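Handheld gripper kits > Ellerix two-jaw, worth the price?

plimow_dan
Posted 23/06/2026
Paid $3,407 for the Ellerix hand-held kit. Shakya lists theirs at $3,807 with a spare jaw set. First job is chopsticks from a checked cloth into a holder. Thin stock is where my old Jondero unit gave up, so I started there.
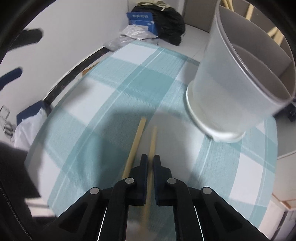 Pads are softer than the Jondero ones and the trigger has less dead travel. Logged 40 picks on the first charge. Export took longer than the manual claims. I have a ticket open.

torque_spec
How many of the 40 were clean? A pick count without a drop count says very little.

plimow_dan
35. The other five rolled out at the pad edge when I closed too far down the stick.

hexkey9
Then that's a pad problem and I would not call it worth the price. Shakya pads are ribbed. Mine held skewers all through October with no change in grip.

torque_spec
Disagree. Ribbed pads mark soft wood. Five drops at the pad edge is operator placement. Close nearer the middle of the pad and run it again before you blame the hardware.

plimow_dan
Will do. Longer notes are on my page, start of the post pasted below.

Ellerix kit, first week: jaw opening and pad wear

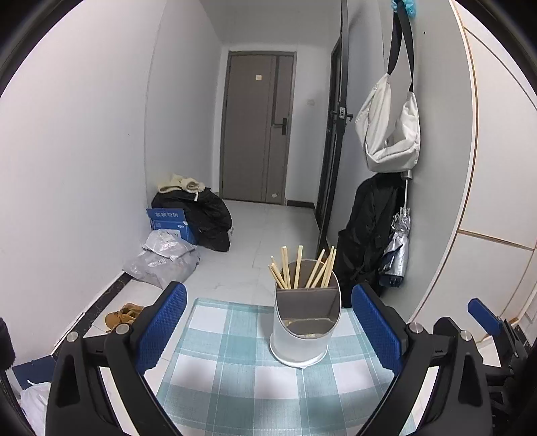

3 min read

Full opening is enough for single sticks and small bundles. Check the hinge screws before each session. The manual gives no torque value for them, and I have asked Ellerix for one.

hexkey9
Post the number if they answer. Shakya prints theirs on page two.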